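Acta de la reunión ordinaria de seguimiento
Club de Robótica Pudau
Proyecto estudiantil Grusine

Fecha: 21 de octubre de 2023
Lugar: sala de trabajo del club, sede Sopacua
Carácter: ordinaria, en segunda convocatoria

Asistencia: la coordinación del club, la dirección técnica del proyecto Grusine, la representación del alumnado de los cuatro equipos inscritos, la secretaría y, con voz pero sin voto, la persona designada por el centro como enlace con el concurso Pruvus. En total asisten 18 personas. Excusa su ausencia la responsable del préstamo de material, que remite informe por escrito.

Comprobada la existencia de quórum, la coordinación abre la sesión y se procede al examen de los asuntos incluidos en el orden del día.

Orden del día

1. Lectura y aprobación, si procede, del acta anterior.
2. Informe sobre el estado del proyecto Grusine.
3. Uso de la sala y orden de los puestos.
4. Inscripción en el concurso Pruvus.
5. Informe económico.
6. Ruegos y preguntas.

1. Lectura y aprobación del acta anterior

La secretaría da lectura al acta de la reunión anterior. La representación del equipo segundo solicita que, en el punto relativo a las piezas impresas, la expresión «piezas defectuosas» se sustituya por «piezas pendientes de revisión», por ser esta la formulación que se empleó en el debate. No se formula objeción. Con dicha corrección, el acta queda aprobada por asentimiento.

2. Informe sobre el estado del proyecto Grusine

Toma la palabra la dirección técnica, que recuerda el objeto del proyecto: reunir un conjunto de demostraciones de manipulación realizadas por el propio alumnado con pinzas de mano, para entrenar después el brazo del club en tareas sencillas de recogida y colocación de objetos. Las tareas aprobadas al comienzo del curso son la colocación de flores, el traslado de hojas de papel y la apertura y cierre de cajas pequeñas.

Hasta la fecha se han registrado 1156 demostraciones. La dirección técnica precisa que esta cifra comprende todas las grabaciones archivadas, incluidas las que todavía no han pasado la revisión manual, y que no debe comunicarse al exterior como número de demostraciones válidas. La representación del equipo primero pregunta por el plazo de dicha revisión. Se responde que estará concluida antes de que se cierre la inscripción en el concurso.

En relación con la tarea de las flores, se informa de que ha resultado más exigente de lo previsto. Los tallos finos giran entre las almohadillas de la pinza cuando se sujetan por el extremo, y varias grabaciones terminan con la flor apoyada en posición distinta de la indicada en la ficha. El equipo tercero propone modificar la ficha de modo que el agarre se efectúe siempre cerca del centro del tallo. El equipo cuarto manifiesta su desacuerdo, por entender que la variedad de agarres resulta conveniente para el entrenamiento. Tras un intercambio de pareceres, se acuerda mantener las dos modalidades y anotar en cada grabación cuál de ellas se ha empleado.

La dirección técnica expone a continuación el procedimiento de trabajo en los puestos. Cada operador maneja una pinza con cada mano y comienza la demostración con ambas en paralelo, orientadas hacia la mesa. Los marcadores situados bajo las pinzas han de permanecer a la vista durante el inicio de la toma, y se insiste en que no se cubran con la manga ni con los dedos.
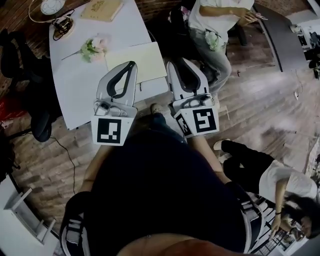

Proyecto Grusine. Pinzas de mano con sus marcadores ante la mesa de trabajo; sobre ella, un ramo de rosas de tonos rosados y blancos.

Se hace constar que los marcadores de papel se deterioran en las esquinas por el roce y que en dos juegos fue preciso sustituirlos en el transcurso del mes. El equipo primero ofrece imprimir una nueva serie en papel mate. La propuesta se acepta, con la condición de que se respeten las medidas de la plantilla vigente y de que cada marcador se compruebe con el programa de calibración antes de adherirlo.

A petición de varios asistentes se trata también la duración de los turnos. El reglamento interno no fija límite alguno, y en las últimas semanas se han realizado turnos que el alumnado considera excesivos por el cansancio de muñecas y antebrazos. Se acuerda que ningún operador permanezca en el puesto más de media hora seguida y que el relevo quede anotado en la hoja de sesión.

3. Uso de la sala y orden de los puestos

La coordinación recuerda que la sala de Sopacua se comparte con otras actividades del centro y que debe quedar despejada al término de cada sesión. Los objetos de las tareas se guardarán en el armario asignado, y las flores en la caja rotulada a tal efecto.

Se debate la disposición de los cables. La representación del equipo segundo señala que el recorrido actual obliga a pasar por encima de ellos para acceder a las mesas. Se consideran dos soluciones: trasladar la mesa de grabación junto a la pared o adquirir canaleta de suelo. La primera se descarta porque la luz directa de las ventanas perjudica la lectura de los marcadores en esa zona. Se aprueba la segunda, con cargo a la partida de material fungible.

Se recuerda asimismo que quienes no participen en una toma pueden permanecer en la sala preparando material, siempre que no atraviesen el espacio comprendido entre el operador y la mesa mientras se graba.

4. Inscripción en el concurso Pruvus

La persona de enlace informa de que las bases del concurso Pruvus han sido publicadas y de que la fase local se celebrará en diciembre. Cada club puede presentar un máximo de 4 equipos, número que coincide con los actualmente constituidos, por lo que no será necesario proceder a selección previa.

De las bases se destacan los siguientes extremos:

Los equipos deberán aportar una memoria técnica redactada por el alumnado.
Los datos de entrenamiento podrán ser comunes a varios equipos de un mismo club, siempre que así se declare en la memoria.
El día de la prueba no se admitirán modificaciones en las pinzas una vez superada la verificación.

La representación del equipo cuarto consulta si la declaración de datos comunes puede repercutir en la puntuación. La persona de enlace indica que las bases no lo contemplan, pero que elevará la consulta por escrito a la organización y dará traslado de la respuesta a todos los equipos.

Sometida a votación la inscripción de todos los equipos con un conjunto de datos compartido, se aprueba con cuatro votos a favor, uno por equipo, y ninguno en contra.

5. Informe económico

La secretaría presenta el estado de cuentas del trimestre, que se incorpora como anexo a la presente acta. El gasto se ha concentrado en filamento, almohadillas de repuesto y tornillería. Queda pendiente de abono la factura de los cables de extensión, cuya entrega se hizo incompleta y ha sido objeto de reclamación.

Se da lectura al informe escrito de la responsable del préstamo de material, en el que se solicita que toda salida de pinzas fuera de la sede se comunique con antelación y que se devuelvan con su cinta y su estuche. El informe advierte de que falta un estuche desde el inicio del curso. Los equipos se comprometen a revisar sus taquillas.

El informe económico se aprueba por asentimiento.

6. Ruegos y preguntas

El equipo tercero ruega que el calendario de turnos se publique en el tablón además de en la carpeta compartida. Se acepta.

El equipo primero pregunta si el alumnado de nuevo ingreso puede grabar demostraciones. La dirección técnica responde afirmativamente, previa realización de la sesión de iniciación, y añade que sus primeras tomas se archivarán en carpeta separada hasta su revisión.

La coordinación solicita que las fichas de tarea modificadas se remitan a la secretaría en el formato común, dado que en la última entrega se recibieron en formatos distintos y una de ellas no pudo abrirse.

Acuerdos adoptados

Primero. Mantener las dos modalidades de agarre en la tarea de las flores, con anotación en cada grabación. Responsable: los cuatro equipos.
Segundo. Imprimir y comprobar una nueva serie de marcadores. Responsable: equipo primero.
Tercero. Limitar a media hora la permanencia continuada en el puesto. Responsable: dirección técnica.
Cuarto. Adquirir canaleta de suelo para los cables. Responsable: secretaría.
Quinto. Formalizar la inscripción en el concurso Pruvus. Responsable: persona de enlace.
Sexto. Publicar el calendario de turnos en el tablón. Responsable: coordinación.

Sin más asuntos que tratar, se levanta la sesión, de todo lo cual, como secretaría, se extiende la presente acta con el visto bueno de la coordinación.

Anexo: estado de cuentas del trimestre.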